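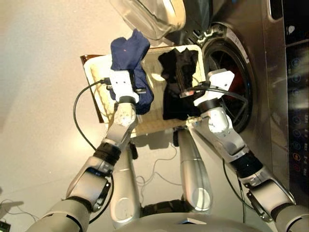 Diarmuid，你好：

十一月的进展报告，拖了几天才写完，先道个歉。Darragh说我上回那份太像说明书，你们Calton那边的人看到第二页就不想往下翻了，所以这回我就照平时说话的样子写，哪儿太啰唆你就跳过去。表格和账目另外附在邮件里，正文里不重复了。

先把你最关心的那个问题答了：机器现在能不能自己洗一桶衣服？能洗，但旁边得有人。要是你问能不能早上出门前喊一声，晚上回来衣服已经叠好放进柜子，那还差得远，而且差的地方跟我们年初写申请书的时候想的很不一样。当时我们把叠衣服当成最大的山，给它留了最多的时间，结果这一期绊住我们的是从篮子里往外拿衣服，就这么一件小孩子都会做的事。

Pudel这一期主要就在Tindstead那套屋子里干活，洗衣机是滚筒的，篮子放在机器前面。任务听着特别简单：把篮子里的衣服放进滚筒，关门，选程序，启动；洗完再拿出来，放回篮子。我们把整个过程拆成了小段，每一段单独练、单独记分，最后再连起来跑。单独跑每一段都挺像样的，一连起来就开始出洋相（这个后面细说）。

这一期一共记录了3,103次抓取，全是衣物，没把拿杯子、开抽屉那些零活算进去。我知道上次评审会上有人问过，数据里有没有掺别的东西充数，没有，这回我自己一条一条过的，眼睛都快过瞎了。衣物是一套固定的，共36件，从袜子到床单都有，每天开工前从同一只箱子里倒出来，随便揉一揉放进篮子。Darragh坚持不能叠好了放，他说谁家脏衣服是叠好的？我一开始觉得他有点较真，跑了几天以后完全服气。叠好的衣服，夹爪从哪儿下去都能抓到一层；揉成一团的衣服，你根本分不清那是一件T恤还是两条缠在一起的裤子。

说说深色衣服吧，这是这一期我花时间最多的地方。黑的、藏青的、深灰的堆在一起，在相机里就是黑乎乎一片，褶子也看不清，边也看不清。人伸手进去是靠摸的，手指头一捻就知道捏住了几层，Pudel没有这个本事，它主要靠看。早先的版本碰上一篮子深色衣服，常常一把抓下去带起来一长串，前面那件已经到滚筒口了，后面那件的裤腿还挂在篮子边上。把篮子换成浅色的以后好了不少，衣服和篮底的反差一拉开，至少它知道哪儿是衣服、哪儿是篮子。我得承认这算是半个作弊，别人家里的篮子什么颜色都有，我们总不能随机器附赠一只篮子（Darragh说为什么不能，他已经在想定价了）。所以报告里我把换篮子前后的成绩分开列了，请你们看的时候不要混着看。

另外一个改动是两只手同时干活。原先的做法是一只手抓、一只手闲着，或者一只手扶篮子、另一只手抓。现在允许两边各抓各的，左边拎一件，右边拎一件，轮着往滚筒里送。速度提上来了，麻烦也跟着来了：两件衣服要是本来就缠在一块儿，两只手各拽一头，谁也不松，活像两个人在打折柜台抢同一件毛衣。我们试过让它拽紧了就停，也试过让其中一只手先放开，后一种好用一些，只是放开的那件会掉回篮子里，又得重新找一遍。眼下的规则是：感觉到有劲儿在往另一边扯，右手先松。为什么是右手？没什么高深的道理，右手这边离洗衣机门近，门开着的时候地方窄，松了手正好让一让。

讲到门，门真的值得单独写一段。滚筒洗衣机的门是透明的，边上一圈还反光，灯一换角度，Pudel对门在哪儿的判断就会变。我们遇到过它以为门已经完全打开、胳膊直直伸过去，结果手腕磕在门圈上。磕得不重，机器没坏，门也没坏，但是声音很响，我手里的茶洒了一键盘。从那以后我们加了一步，往里送衣服之前先轻轻碰一下门，碰到了才算知道它在哪儿。多花一点时间，我觉得值。人进黑屋子也是先摸一下门框的嘛！

选程序这一步反而比我们预想的顺。触摸按键小归小，位置是固定的，只要站位准，指头就点得准。难的是点完之后怎么知道点上了没有。按键没有行程，按下去什么感觉都没有，只能回头去看灯。灯又小，亮着和没亮在某些角度下差不多。我们目前是让它点完退开一点，换个角度再看一眼，看不准就再看一眼，再看不准就叫人。叫人的次数比我希望的多，这一条我在表里用黄色标出来了，你一眼就能看到，我没想藏着。

下面说连起来跑的情况。从满篮子到按下启动，现在顺利的时候要12分钟。我妈听了之后问我，那它剩下的时间在干什么？我没敢告诉她剩下的时间也都在干这个。人来做，一把抱起来往里一塞就完了，哪有一件一件拎的。所以我们也试了一抱一抱地放，两只手从篮子两边往中间拢，拢起来整团送进去。成功的时候特别痛快，失败的时候地上到处是袜子。袜子掉地上以后它看不见，就算看见了也够不到，得挪底座、弯下去，整套动作做完，省下来的那点时间早没了。这条路我没放弃，只是先放一放，等篮子里的东西能分出大小来再说：大件抱，小件拎。

连起来跑最让人头疼的是小错会往后传。第一段漏了一只袜子在篮底，它不知道；第二段关门的时候一截袖子夹在密封圈那儿，它也不知道；到第三段洗衣机不肯启动，它就站在那儿一遍一遍地按启动键，态度非常好，一点不着急。我们站在旁边看着，有种看实习生第一天上班的心情，想帮忙又得忍着，一伸手这趟就不算了。现在每段结束加了一个回头看的动作，看篮子是不是空了，看门圈上有没有夹着东西。篮子那个判断得不错，门圈那个还很勉强，黑色橡胶圈夹着一截黑色袖子，老实说我自己站在那儿也得凑近了才看得出来。

从滚筒里往外拿，我本来以为跟往里放是一回事，倒过来做就行。完全想错了！洗完的衣服沉，贴在筒壁上，而且会拧成麻花。夹爪伸进去以后，相机被自己的胳膊挡住一大半，基本上是在瞎摸。被套是头号敌人，它会把别的衣服都吞到肚子里，拽出来一个大包，里面是什么谁也不知道。目前被套那一类全部由人来拿，我在表里单列了一行，没有算进它的成绩。要是你们觉得这样列不公平，可以改成算失败，数字会难看一些，我没意见，只要前后几期口径一致就行。

叠衣服这一期基本没动。申请书里原计划这时候应该已经在叠毛巾和T恤，我们决定先不碰，把人手都放在拿和放上面。这个决定是我做的，Darragh当时不太同意，他觉得叠毛巾能拍出好看的视频，对下一轮申请有帮助。他这话有道理，可是如果衣服都拿不利索，叠得再漂亮也得有人把毛巾摊平了递给它，那就跟家里多了一个要人伺候的客人差不多。我们吵了一下午，最后说好下一期他带着做毛巾，我继续跟我的麻花较劲。

再说店里那一块。你知道申请书里除了家务还写了店面，我们找的是Ó Ceallaigh洗衣店，老板答应让我们打烊以后进去试。这一期总共去了五次，都是晚上。店里的活跟家里比，有容易的地方，也有更难的地方。容易的是东西摆得规矩，机器是一排同样的，学会一台差不多就会了一排，灯光也足，没有家里那种台灯一开一关世界就变了的问题。难的是量和节奏。店里的篮子装得冒尖，床单多，毛巾多，工人一边聊天一边干，手上一刻不停，我看着都跟不上。Pudel在那儿搬一篮的工夫，隔壁阿姨已经把一排机器都装完了，还顺手给我倒了杯水。

那位阿姨后来说了一句话，我觉得比我们自己开会讨论的都管用。她说装机器她根本不在乎谁来做，最烦的是翻口袋。纸巾、硬币、口红，漏掉一张纸巾，整缸都是毛毛。我们从来没把翻口袋写进任务里，一次都没有。回来以后我试着让它翻了翻裤兜，连兜口都找不着，找着了手也塞不进去。于是我跟Darragh换了个思路，能不能只做判断，捏一捏，觉得里面有硬东西就放到一边，留给人来掏。硬币和钥匙有戏，纸巾不行，纸巾捏起来跟布一样。这个不在原计划里，我想拿一点点时间出来试，下面会正式提。

你上次在电话里问，店里和家里哪个会先用上。我原来脱口就说店里，跑完这几趟以后没那么有把握了。店里对慢是零容忍的，后面排着队呢。家里反倒不太在乎慢，半夜磨磨蹭蹭洗一缸也没人催，只要别吵，别把东西弄坏，别三更半夜叫人起床。最后这条恰恰是它现在最做不到的。所以我的看法是，家里要的是少叫人，店里要的是快，这两样眼下都不够，少叫人这一头离得稍微近一点。这是我个人的看法，Darragh押的还是店里，我们俩赌了一顿饭。

安全方面没有人受伤，急停按过，都是我们自己按的，记录在附件里。有一回是线缆的事，我要特别讲一下。夹爪上的线要跟着胳膊走，留短了胳膊伸不开，留长了会甩出一个大圈，伸进滚筒的时候容易挂到门。我们用扎带绑过，绑了两天就松。现在的线还是绕在外面的，看着乱，用着也不放心，地上的线我进进出出也老怕绊着。下一期我想把这部分好好收拾一遍，该走内侧的走内侧，该换软线的换软线。钱不多，从耗材里出就够，不用另外批。

夹爪的指垫也磨得比预计的快。牛仔裤和拉链是主要凶手，磨平了以后薄的衣服会往下滑，滑的时候不是一下掉，是慢慢溜，等它反应过来手里已经只剩个衣角。换过新垫子以后马上就好。我原来想多用一阵省点钱，后来发现垫子旧了跑出来的数据没法跟之前的比，白白搭进去几天，得不偿失。以后按固定次数换，不等它滑。

数据整理这边进度正常。每一次抓取都标了结果：抓到一件、抓到多件、没抓到、中途掉了。抓到多件这一类我们争论过算成功还是算失败，往洗衣机里放的时候多抓一件有什么关系？放进去就行。可要是以后做分色，多抓一件就是事故，白衬衫跟着一只红袜子一块儿进去，全家都粉了。最后是单独算一类，谁要用谁自己决定。标注里有将近5%我不太放心，主要是深色衣服叠在一起、回看录像也分不清的那种，已经打了记号，会换个人重新标一遍。

人手上，这一期还是我和Darragh为主。他管硬件和店里的联络，我管软件、数据和写这种报告。说句公道话，店里的事能推下去全靠他，我这人晚上过了九点脑子就不转了，他越晚越精神。

然后是几件要请你们点头的事。

叠衣服往后挪，我想把它的第一个节点改到下一期末，范围先缩到毛巾，T恤再往后放。整体结束时间不变，总预算也不变，只是里面的顺序换一换。要是合同上必须走变更手续，你把表发给我，我来填。

口袋那个小尝试，想从原定给叠衣服的时间里匀一点出来。不买新设备，用现有的夹爪，能成就写进下一份报告，不成我也会写清楚怎么不成的。

还有篮子。我打算再买几只不同颜色、不同样子的回来，深的浅的、软的硬的都要，省得Pudel只认得一只篮子。这个花不了几个钱，但是按你们的规定，计划外采购得先打招呼，所以我先招呼一声。

你说过想带两位同事来Tindstead看看，随时欢迎，最好下午来，上午光线从窗户直着打进来，门圈反光最厉害，它会显得特别笨（当然你要是就想看它笨的样子，那就上午来）。可以带自己家的脏衣服，真的，我们那一套它见得太熟了，换一批陌生衣服更能看出深浅。被套就别带了。

下一期开头我会先做线缆和指垫，机器要停几天，那几天不会有新数据，你看到曲线断了别担心。接着是门圈夹衣服的判断，再往后才轮到滚筒里的麻花。Ó Ceallaigh那边老板说年底忙，让我们先别去，等他消息，Darragh会跟他约时间，定了我转给你。

附件里的视频没有剪过，也没有加速，看的时候请备好零食。有问题直接回这封邮件就行，打电话也可以，别太晚。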